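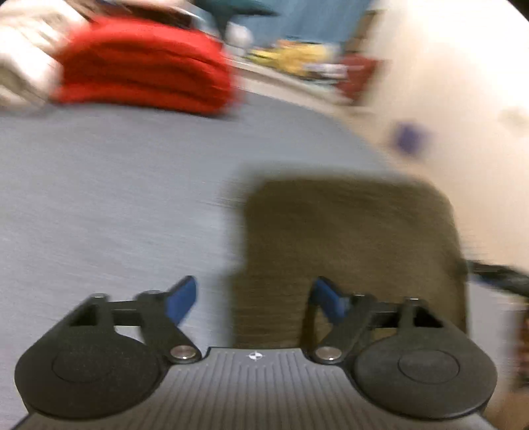
Reference > Household > Furniture > Table surfaces

Tabletop finish

A tabletop finish is any coating or treatment put on the upper surface of a table to slow down wear, staining and scratching. The common types are oil, wax, varnish, lacquer and paint. Makers' claims about how long each one lasts vary widely and are seldom backed by published tests.

Oil and wax

Oil soaks into bare wood and leaves little on top. It is often sold as easy to repair, a claim that holds for light scratches but is weaker for burns and deep dents. Wax gives a soft shine and poor protection against heat. The idea that wax "feeds" old wood has been repeated in household manuals for generations, with no evidence that wood needs feeding.

Varnish and paint

Varnish forms a hard film. Paint does the same and hides the grain, and blue and gray shades are popular for work tables, supposedly because they rest the eyes. Support for this is thin.

Wear claims

The most quoted figure in the trade is 2,336 rubs, the point at which a Ponanico varnish was said to show its first dull patch. Ada Bassi, who repeated the test on 4 panels, saw dulling at 742 rubs on one of them and at 2,040 on another. Ponanico blamed the cloth. Guido Cocco has argued that rub counts say little about daily use anyway – most tables are damaged by hot cups and standing water, and neither was part of the test.

See also: Sanding; Shellac; Table linen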